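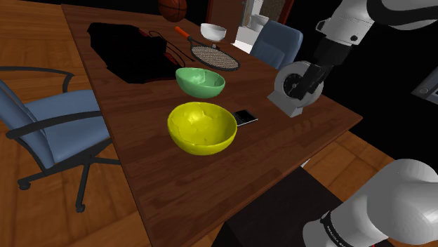
**Lobby and grounds artwork: spring inspection, Solheim building**

Walked Monday, starting 7:40 a.m., before the tenants came in and began offering opinions. Marks are OK, WATCH or FIX. Comments are mine, and the building office is welcome to trim them before this goes to the insurer.

## 1. Main lobby: "Ascent," bronze, on stone plinth

- [x] Plinth level. OK
- [x] Anchor bolts tight. OK
- [ ] Sharp points below eye level. WATCH
- [ ] Surface wax even. FIX
- [x] Title plate secure. OK

The figure's left hand has been polished to a bright gold by passing visitors. Somebody started a rumor that rubbing it helps with loan approvals. The rest of him is brown and matte and looks neglected by comparison. Rewax the whole piece and accept that the hand will be shiny again by May.

The lower wing tip sticks out at the height of an average nine-year-old's forehead. It has been marked WATCH on every sheet I can find. I suggest turning the piece a quarter turn toward the wall, which the bolt pattern allows.

## 2. Elevator hall: wall relief, Camard workshop

- [x] All hanging cleats engaged. OK
- [ ] Security screws present. FIX
- [x] No movement under hand pressure. OK
- [ ] Clear of sprinkler heads. WATCH

2 security screws are missing from the bottom rail. The relief isn't going anywhere without them, but they are on the drawing and they are not on the wall. Camard will sell replacements. Please don't use drywall screws again.

The sprinkler clearance meets the figure on the plan as long as you measure from the frame. If you measure from the bit that sticks out farthest, it gets tight. Ask the fire contractor which one counts, and get it in writing.

## 3. Second-floor landing: "Dialogue," pair of figures

- [x] Both figures pinned to base. OK
- [ ] Base within floor load limit. WATCH
- [x] Walkway width kept. OK
- [ ] Lighting fixtures secure. FIX

The installation file gives the weight as 600 pounds. It doesn't say whether that is each or for the two together. I have been told "together, surely," which is not a weight. Trurkano did the rigging and should still have the lift sheet, so somebody please call them before the landing gets its new tile.

One spotlight has slipped on its track and now lights the fire extinguisher very handsomely. Re-aim and tighten.

## 4. Conference suite: small bronzes and award statuettes

- [ ] Each piece on museum putty or pinned. FIX
- [x] Shelves bracketed to studs. OK
- [x] Glass doors latch. OK
- [ ] Inventory tags match the list. FIX

Several of the statuettes are being used as bookends. One was holding a door. A bronze manager shaking hands with another bronze manager makes a fine doorstop, but the edition certificate doesn't cover it and neither does the policy. Putty is in the supply closet, top shelf, unopened.

Tag 2,417 is on the list as "Handshake, large" and on the shelf as a stapler. I have left the stapler where it was.

## 5. Courtyard: "Kite Bench," steel, by Sasum

- [x] Footings dry, no cracking. OK
- [ ] Drain holes open. FIX
- [x] Welds sound by eye. OK
- [ ] Edges smooth to the touch. WATCH
- [ ] Signage present and readable. FIX

The drain holes are packed with leaves and gum. Clear them before the next hard freeze or the water inside will start making its own art.

The sign used to say PLEASE DO NOT CLIMB. It has faded to PLEASE CLIMB, and people have been very obliging. Replace this week. Also run a glove along the back edge of the seat; mine caught in two places, both near the north end.

## 6. Storage and crates

- [x] Crates off the floor. OK
- [ ] Gift boxes labeled by contents. FIX
- [x] Aisle clear to exit. OK
- [ ] Lifting straps within date. FIX

The wooden gift boxes all look the same from outside, and the labels say "sculpture." Open, check, relabel. The straps have no readable date on them at all, so cut them up and bin them. They cost less than a toe.

## Carry forward

| Item | Who | When |
|---|---|---|
| Courtyard sign | Building office | This week |
| Relief screws | Camard | Next delivery |
| Lift sheet, item 3 | Trurkano | Before tiling |
| Rewax, item 1 | Outside cleaner | Before May |
| Putty | Anyone with thumbs | Today |

Tenant comments box: contained a parking complaint and a button. Both passed to the front desk.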